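10 June 2024

Bench day. Started at the white table by sorting what was left over from the Tikkanen shelving, which has been in a biscuit tin since May. The instructions give the shelf load as 12 kg and the upright spacing as 800 mm. Mine came out at 900 on the long wall, so the middle bracket carries more than intended. Noted on the drawing.

Small metal parts went through next, one at a time. Flat pieces are the slow ones, as they lie flush with the table and need a fingernail or a thin card under one end.

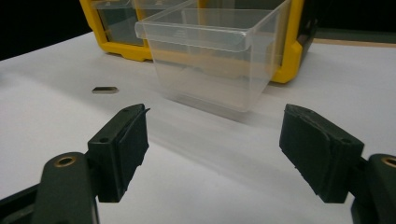 Anything I could not match to a drawing by four o'clock went in an envelope marked "unknown". The Clendmont hinge screws are a coarser thread than the Erden ones and must be kept apart; mixing them last month cost me a stripped hole in the cupboard door. Filled it with a glued dowel, redrilled, holding so far.

Wiped the table down with a damp cloth. Need to order more labels, part 171 in the Prirnance list, and a second tin.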